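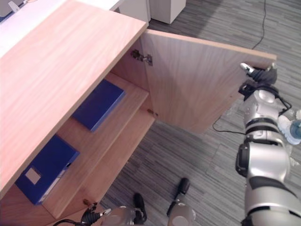 1 min read

2019-03-07

Cupboard day again. Behrouz did the driving this morning and I sat on the floor with the notes, and we got a decent run of door demos out of it before my back gave up.

The right gripper is on the outer edge of the door and the box files are on and under the shelf, same as the Wonus layout. What I want from these is the arc. If the operator pulls straight back the hinge fights you and you can feel the wrist load up, so Behrouz has started leading with the elbow and letting the hand follow – much smoother, and the replays look nicer too! I tried it after lunch and was hopeless for the first 3 goes, then it clicked.

Things to sort:

Left arm. We keep parking it low at the front and then forgetting it. Fionnuala wants it in a fixed start pose for every demo. Agreed, and I'll put the pose in the Nouri config tonight.

Cable on the carpet near the door. Tape it down before anybody drives again, please.

Logging. Episode 3086 saved with no gripper channel, so bin that one. Oltano was restarted afterwards and the next few were fine.

Count so far is around 100 good ones. Fionnuala says 500 before she'll train anything on it (she said the same in November and then started early, so we'll see).

Tomorrow: door closing, then lifting the file off the shelf with the left hand while the right keeps hold of the door. Behrouz thinks it's too much for one operator. I'd like to try it anyway.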